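Baking by weight vs. measuring cups: do I have to redo all my recipes?

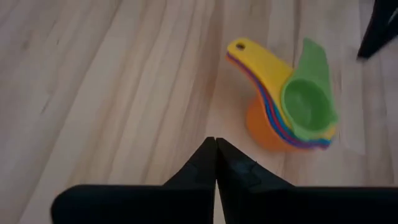 Plastic measuring cups, nested

Posted in Kitchen & Cooking by Ivana Benítez
Wednesday, October 4, 2023

I have a box of recipe cards from my mother and my aunt, plus a few church cookbooks, and all of it is in cups. In August I bought a digital scale (Skolus, the flat one with the pull-out display) after a sheet cake came out dry for the third time. Now I'm trying to convert the cards to grams and I'm getting different numbers depending on where I look. One chart says a cup of all-purpose flour is 120 grams, another says 125, and one of the cookbooks says 140. When I scoop my own and weigh it I have gotten anything from 131 to 152.

So which one do I write on the card? And is it worth doing this for everything, including things like soup and rice, or only for baking? There are a lot of cards and I don't want to do it twice.

Also, if it matters, my scale only reads in whole grams, so it doesn't do much with a half teaspoon of baking soda.

3 replies

Abena Nutsugah
Marked as helpful

The charts disagree because they assume different ways of filling the cup. If you spoon flour in lightly and level it with a knife you get close to 120. If you dip the cup in the bag and level it, you get 140 or more. Both are "one cup." Your aunt's cards were written by someone who did it one particular way, and the card doesn't tell you which.

What I would do is this. Pick one recipe you know well, one where you remember how it is supposed to turn out. Make it at 120 grams per cup. If the dough is too slack or the cake sinks, make it again at 140. Whichever one tastes like the original is probably how that person measured, and you can use the same number for the rest of their cards. Your mother and your aunt might not match, so test one from each.

Your sheet cake being dry fits with this. If the recipe was written for spooned flour and you scoop, three cups of flour can put you 60 grams or more over, and that is plenty to dry out a cake.

For other things I keep a short list taped inside the cabinet:

Granulated sugar, 200 grams a cup
Brown sugar, packed, 213
Butter, 227 (two sticks)
Water, 237
Whole milk, 244
Honey, 340
Rolled oats, 90

Sugar and liquids hardly change with how you fill the cup, so you can trust the chart for those. Flour, cocoa, powdered sugar and oats are the ones that move around. Grated cheese too, but I wouldn't bother with that one.

No, don't convert soup. I also leave rice alone, it's a ratio of rice to water and any cup works as long as you use the same one for both.

For baking soda, salt, yeast and spices stay with measuring spoons. A scale that reads whole grams can't tell you much at that size. Write the card like this: "Flour 360 g (3 cups)" and leave the teaspoons as they are. Keep the cup amount on there. You may want to check it someday, or give a copy to a relative who doesn't own a scale.

One more thing. If the cookbook is British or Australian the cup may be 250 milliliters and not the US one. Church cookbooks from here should be fine.

bester_224

just use 125 for everything, it's close enough. i've done it for 8 years and never had a problem

get a scale with tare if yours doesnt have it

Urrutia

I'd disagree with using one number for everything if the cards are old. Some of my grandmother's recipes say "sifted flour," which can be down near 110 or 115 grams a cup, and "1 cup sifted flour" isn't the same as "1 cup flour, sifted." In the first one you sift and then measure. In the second you measure and then sift. I ruined a chiffon cake before I noticed the comma.

Also check the cups themselves. I filled my set with water on the scale, expecting 237 grams for the one cup, and it came out at 224. The quarter cup was fine. It was a cheap set I had used for years, and I had been blaming the oven. It takes five minutes to do the whole set. Fill to the very top on a level counter.

For small amounts there are pocket scales that go to a tenth of a gram. Mine is a Utora and it wasn't expensive, but I only get it out for bread when the recipe wants something like 2 grams of yeast. You don't need one for cake.

Ivana Benítez
Original poster

Thank you. I made my aunt's coffee cake at 120 and it was right, so I'm using that for hers. Haven't tried my mother's yet. Two of her cards do say sifted, so I'll leave those for last.

I also did the water check. My one cup holds 235 and the half cup holds 118, so I think they're fine, and the dry cake was me scooping.

bester_224, it does have tare, I just hadn't been using it.

Does anyone know what "a scant cup" should be in grams? It's on the card for her molasses cookies.

Abena Nutsugah

A little under full. I take off a tablespoon, so for flour that's 112 grams or close to it. For molasses a full cup is 340 and a scant one I would put at 320.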